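The bus to Sirnumham leaves every 80 minutes, and Florin Vlad knows the timetable by heart. For 31 years he drove it. Now he sits on the passenger side and teaches Romanian at the evening school.
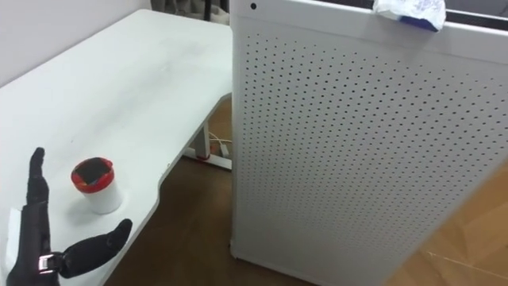
Words by Ah-rin Shim
16 July 2026

"I started with four pupils," he says. "Two were married to Romanians, and one wanted to read his grandmother's letters." The fourth came by mistake and stayed for the whole year.

Mr Vlad was born in Pascu, a village where, he tells me, people speak slowly and interrupt often. He doesn't like grammar tables. His lessons begin with the weather and the price of tomatoes.

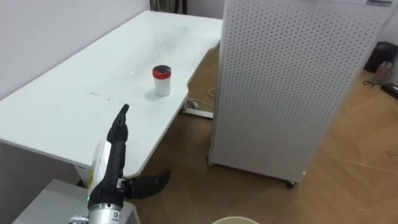 "After that we complain a little — it is good practice for the verbs," he continues. "A person who can complain politely can also rent a flat."

His class has grown since last September, and he has filled a notebook with 391 mistakes which he finds beautiful. One pupil wished him a happy cupboard. He didn't correct her until the next week.
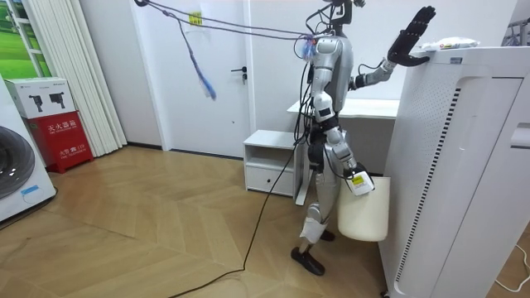

Is it too late to begin a language at 60?

"My best pupil is older than this. She is slow with the endings, but she telephones her cousins every evening, and they must answer her."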